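Luminița Avram keeps a printed sheet of rules by her keyboard at Otia, and the corners have gone soft. It started as 11 rules, she tells me over a very long coffee, and she would happily have stopped at two.

"The first is that you look at the ground before you look at anything else," she says. "People want to get straight to the plant, and I understand, I love the plants too! But go close, fingers open, and check what you're working over." 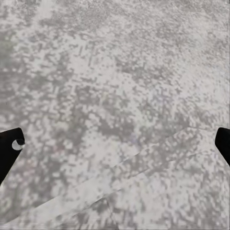

Open fingers over the speckled surface, in simulation.

Her second rule concerns two arms sharing a space. Each run in the garden model, which the team calls Drultwood, has to begin with a gap between the grippers, and neither arm may cross it until the other has stopped. Eilif Sæther, who wrote the original sheet, wanted 500 clean runs before any change to the wording. They settled on 200, after what Avram describes as "a friendly December of arguing."
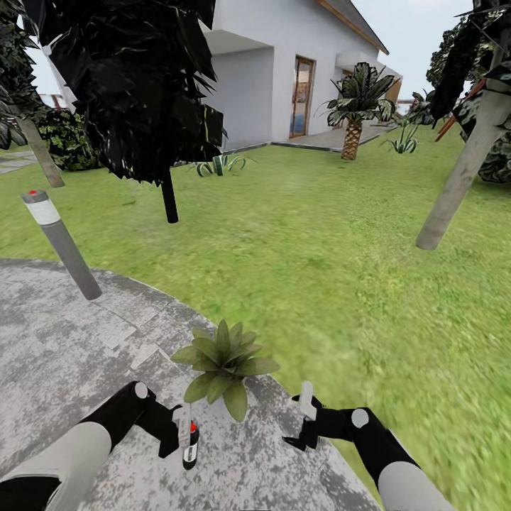 Two arms at the patio's edge, with the leafy plant between them.

Does anyone find the rules too fussy? She laughs and pours us both some more. "Oh, all the time. Eilif crosses one out and I write it back in. But I'd like a newcomer to be able to read the page in the morning and run the arms after lunch, and so far they can."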